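Accept cookies to help us improve this site. Read our cookie notice.

Trutance Hands Group: minutes, May 25, 2024

3 comments
Share this

I was on minutes again, so you're getting my version. We met in the upstairs room at Trirkham because the downstairs one had been double booked, and we started late. Seven of us in the room, two more from the Kristiansen side on the call, with sound that came and went. If I've put words in your mouth, leave a comment and I'll fix it.

1. Last minutes

Agreed, apart from one correction. I'd written that the touch pads get zeroed once a day. They get zeroed before every block of runs, and have done since spring. Sorry!

2. The touch-first labelling method

This was the main item and it ate most of the meeting. For the Kristiansen people, who hadn't heard the full story: we used to mark the moment of contact by going through the wrist video by hand, which was slow, and two people would often mark the same grasp a few video frames apart. Now the touch pad signal proposes the moment and a person only looks at the ones where pad and video disagree. We tried it on 600 recorded grasps. The pad and the video disagreed on 122 of them, so that's the pile that needed a human being, and the other 478 went straight through.

I think that's a very good result and I said so, possibly twice. The counter-argument (fair enough) was that agreement between the two doesn't mean both are right. If the pad fires late and the video marker is late in the same way, we'd sail past it. So we'll pull 40 grasps out of the ones that went straight through and have two people label them blind, without seeing the pad trace. I'm one of the two, the other is to be decided, and I've promised not to peek.

There was then a long side conversation about whether "contact" means the first square on the grid that goes over threshold or the first patch of neighbouring squares. We've been using the first single square. The Kristiansen side use a patch, which makes their times a touch later than ours, and that would explain why our two sets of numbers never quite line up. We'll run both and report both. Someone asked if we could just pick one and the room went quiet, so no, not yet.

3. Hurilier

Hurilier is the little program that lines the pad data up with the video, for anyone who has only seen the name in emails. It's working well enough that I've stopped swearing at it. Two things to sort out. It still drops the last bit of a run if you stop recording too quickly, so please count to three before you press stop. And it saves everything under the time of the computer it's running on, which was an hour out on one machine for ages. The clock is right now. The old files are still wrong and I'm going to rename them, one rainy afternoon.

4. Round, shiny things

We moved on to the fruit-shaped objects. Smooth round stuff is where the new method earns its keep, as far as I can see, for the simple reason that the fingertip gets in the way of the view just when you want to know whether it's touching.

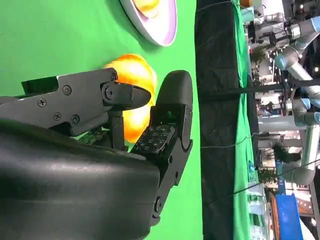

The disagreements bunch up in this group too, and when we went through a handful on the big screen most of them were the video marker guessing early. Highlights on a glossy surface make the edge hard to place, and a person will happily mark contact when there's still a gap. Nobody wanted to call that proven from a handful. It goes in the write-up as something we noticed, with the clips alongside so readers can argue with us.

We also talked about squeezing force. I'd like to keep it the same for the whole set. The other view was that we should let it vary and record it, so that we learn something about light touches as well. We went round this a few times and I lost, quite cheerfully. It'll vary, in three steps, starting with the next set.

5. Where the total stands

After throwing out runs with no pad data at all, we have 484 grasps from the second set that are fit to use. These are separate from the 600 above, please don't add them together in slides (I have seen the slides). The second set gets the new labelling once the blind check is finished.

6. To do

Me: blind labels, and the renaming.
Kristiansen side: send their patch threshold and a short note on how they chose it.
Whoever edits Hurilier next: a warning when a run is cut short.
Everyone: comments on the draft method section, in the shared copy and not by email.

7. Next meeting

Some time in June, same place, downstairs if we can get it. I'll send a few dates round. We stopped there as the room was wanted.

Contact us | © Trutance | Back to top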